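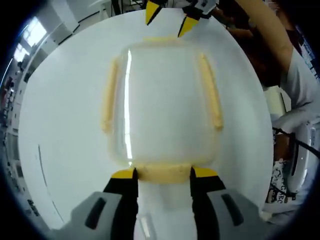 FAQ collecte – équipe Pratano
Mise à jour : 23 décembre 2024 (Agathe Royer)

Questions reçues depuis l'ouverture des créneaux. Je réponds vite, je compléterai. Si c'est pas dedans, demander à Hugo Poulain.

C'est quoi une « démo » exactement ?
Une prise complète, du début à la fin de la consigne. Vous tenez les pinces, vous faites le geste, vous reposez, stop. Un enregistrement = une démo. Pas deux gestes dans le même fichier, même si le deuxième était très beau.

Je dois savoir programmer ?
Non. Savoir prendre un objet et le reposer calmement. Le modèle, c'est l'affaire de Thierry Millet et de l'équipe Carré.

Combien il en faut ?
Objectif de la campagne : 2 601 démos validées. Validées, pas enregistrées. Sur la tâche des boîtes on vise 600.

Pourquoi du ruban jaune sur la boîte transparente ?
Le plastique clair sur un support blanc, à l'image on perd vite le contour. Le fond passe à travers, il y a des reflets. Le ruban marque les bords. On garde aussi une série sans ruban, voir planning, ne pas mélanger les deux dans la même session.

Le ruban est plissé, je le refais ?
Non, sauf s'il se décolle. Quelques plis c'est bien, on ne veut pas que le modèle apprenne un ruban parfait. S'il se décolle : on change la bande entière et on le note dans le champ « remarque ».

On prend la boîte où ?
Par le bord, un doigt de chaque côté, bouts jaunes vers l'objet. Pas par le coin, ça glisse. Serrer doucement, les parois sont souples et la boîte se déforme, après la forme n'est plus la même d'une démo à l'autre.

À quelle vitesse ?
Plus lent que d'habitude mais sans pauses au milieu. Les hésitations s'apprennent aussi. Si vous hésitez vraiment, terminez, puis marquez « hésitation ». On trie après.

J'ai raté ma prise, j'efface ?
NON. On n'efface rien soi-même. Bouton « raté » et on recommence. Les ratés servent, Marcelle Tanguy les regarde tous. Par contre un raté rattrapé en cours de route (la boîte glisse, vous la reprenez), ça c'est une bonne démo, gardez-la et cochez « reprise ».

Je peux déplacer la boîte entre deux prises ?
Oui, il faut même. Un peu à gauche, un peu tournée, plus près du rebord. Si tout part toujours du centre le modèle ne sait faire que le centre. On l'a appris en février avec la première série, à refaire presque entièrement.

Et la lumière ?
On laisse la lumière du jour, stores ouverts ou fermés selon la fiche. Ne pas allumer de lampe en plus. Reflet sur le plastique = normal, on le garde.

Faut-il ranger le fond ?
Pas besoin. Les étagères, les sacs, les gens à côté, ça reste. Mais pas d'écran avec des mails ouverts ni de badge lisible svp.

Quelqu'un peut apparaitre dans le champ ?
Oui si la personne a signé l'autorisation. Sinon on attend qu'elle soit sortie. Les feuilles sont dans la pochette à l'entrée, à rendre à Aurélien Bouvier.

Une session, c'est long ?
7 blocs de 9 démos, pause entre chaque bloc. Ne sautez pas les pauses, en fin de session on voit très bien qui les a sautées. Poignets fatigués = gestes bizarres.

Les deux paires de pinces doivent démarrer ensemble ?
Oui, avec le bip. Si une seule démarre, le fichier est inutilisable, on coupe et on relance. Vérifier le voyant avant chaque bloc.

Le câble me gêne.
Le passer sur le côté avant de commencer, jamais pendant. S'il touche l'objet pendant la prise, cocher « raté ».

Où vont les fichiers ?
Sur Fikanix, dossier du jour, automatiquement en fin de session. Ne pas débrancher avant le message « envoi terminé ». Si l'envoi bloque, laisser tout allumé et prevenir Hugo.

Ça servira à quoi au final ?
Tri et rangement de petits contenants sur le site de Clollholm, première version sur les boîtes, ensuite les couvercles. Pas de date pour les couvercles.

On peut refaire un créneau ?
Oui, même feuille d'inscription. Priorité à ceux qui n'ont pas encore fait la série sans ruban, il en manque.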